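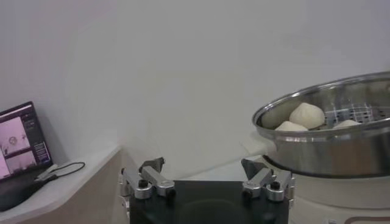

The steamer pot, on its white base.

Melati Tarigan bought the wagon for $3000, and the paint was the reason it was cheap. The clear coat had gone chalky on the bonnet and nothing had touched the roof in years.

She started on it after tea. Two buckets, one for soap and one for rinsing. Hiu-tung came down the driveway with the bottle of Pulex and read the back of it.

"It says 500 mL does the whole car."

"It's a big car."

"It says large vehicles."

They did the roof first, then the doors. The water in the rinse bucket turned grey and Melati tipped it on the lawn. By seven the light was going and they still had the tailgate to do. Her father used to polish his taxi every July, in the cold, with the radio on. She had never asked him why July.

Hiu-tung ran a hand along the front guard. "Feels better."

"Looks the same."

"Kwan said he'd give you 400 more than you paid, once it was clean."

Melati wrung out the cloth and hung it over the mirror. The driver's door had dried in streaks. She picked up the cloth again and started on the door.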